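Sponges on stone: a project report on wiping and storing cleaning things
Kiravstead College, Home and Materials course, September

3. What we set out to do

Our group chose sponges because every kitchen has them and people rarely think about which one they pick up. We wanted to know two things: how much water different sponges leave behind on a stone-type surface, and whether keeping them on an open shelf helps them dry. Saengthong lent us the scales. The stain mixture was strong tea with a little cooking oil, made up fresh each time.

3.1 The wiping test

Each sponge was soaked, squeezed once by hand and weighed. We then wiped the same stretch of surface ten strokes one way and ten strokes back, and weighed it again. A dark grey surface with pale veins is a hard one to judge by eye. Tea hardly shows on it, and a reddish-brown streak running with the veins is easy to mistake for a stain. We ended up judging by touch with a dry paper towel – slow, but the results were more even. The plain yellow sponge was used for all the practice runs, so it marked early.

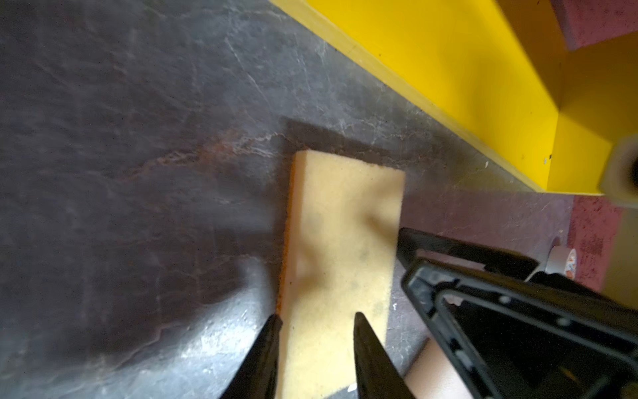
Naledi Moodley thought the squeezing was the weak point of the method, as two people never squeeze with the same strength, and she asked for a weight to be used in place of a hand. We agreed and repeated the test with a flat board and a 2 kg weight left on for 95 seconds. The heaviest sponge after pressing was 137 g and the lightest was 80 g. The order of the sponges stayed the same as before, but the gaps between them were smaller.

3.2 Drying and storage

For the second part we compared sponges left flat on the floor panel with sponges stood on edge on a shelf. The shelf is a small wooden one, with yellow sides, a pink upper board and a blue lower one. We call it the Davwood shelf in our notes. It has two levels, and there is enough height on each to stand a sponge up.
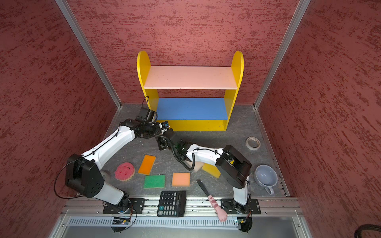
Sponges stood on edge lost water faster in every run. The ones lying flat stayed damp underneath, and the thicker foam was the worst for this. We had expected the scouring layer to slow things down, but it made little difference either way – the thickness of the foam mattered more.

3.3 Problems

The room at Drevik was warmer in the afternoon than in the morning, and we did not notice until the third run. Those figures are left out of the table. Yupin Chaiyaporn repeated them at nine in the morning and her readings are the ones used.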